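Monday, May 12, 2025

Right, kettle's on, so here's the long-promised thread about our floor. A few of you asked after I grumbled about it last week, and I do love being asked about tiles. Settle in, it's a bit of a ramble (you know me by now).

14 likes · 3 replies

When we bought this place in Viltinton the whole back half was under carpet, a sort of tired mushroom colour, glued down by someone who clearly never wanted it to leave. I pulled up one corner beside the back door to see what was under it and there were tiles! Proper tiles, all the way to the laundry as far as I could feel with my fingers.

22 likes · 2 comments

Getting the glue off was the part that nearly did me in. I tried a scraper, then hot water and an old towel, then a citrus remover from Mesel, the hardware place down near the roundabout. The towel method was slow but it was the kindest to the grout, and I could listen to the radio while each patch soaked. I'd do one strip, have a biscuit, do another strip.

31 likes · 7 comments · 1 share

My neighbour reckoned I should rip the lot out and put down something new. I did get a quote from Antunes for that, and it came to $2000 before they'd even talked about skirting boards, so I thanked them very nicely and went back to my bucket.

19 likes · 4 comments
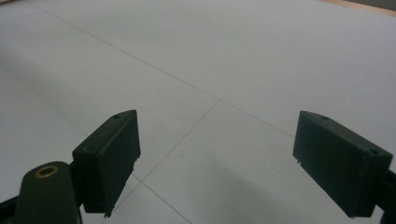
The floor as it is these days, pale grey going on white.

It's a colour I've grown very fond of, I must say. I was worried it would feel cold after all that mushroom, but it does lovely things for the light in the late afternoon, and the dog has claimed the stretch by the window as her own personal beach.

48 likes · 9 comments · 2 shares

For whoever asked about mopping: warm water, the smallest splash of dish soap, and a mop you've wrung out until your wrists complain. Then go over it again with plain water. I used to skip the second go and always wondered why my socks felt sticky by dinner time.

27 likes · 5 comments

The grout I do with an old toothbrush and bicarb paste, a little patch at a time, usually while something's in the oven. I bought the Tutari grout pen too, thinking I'd be clever, and I'm still not sure how I feel about it. Lovely on the straight bits, a real fiddle at the corners.

16 likes · 6 comments

Still to do: the skirting, and the strip by the laundry door where the carpet gripper left a row of little holes. I'm hoping to fill those in June, once my sister's visit is over and I can have the furniture in the wrong room again. If you've a favourite filler, do tell me, I'm reading every reply.

35 likes · 9 comments · 1 share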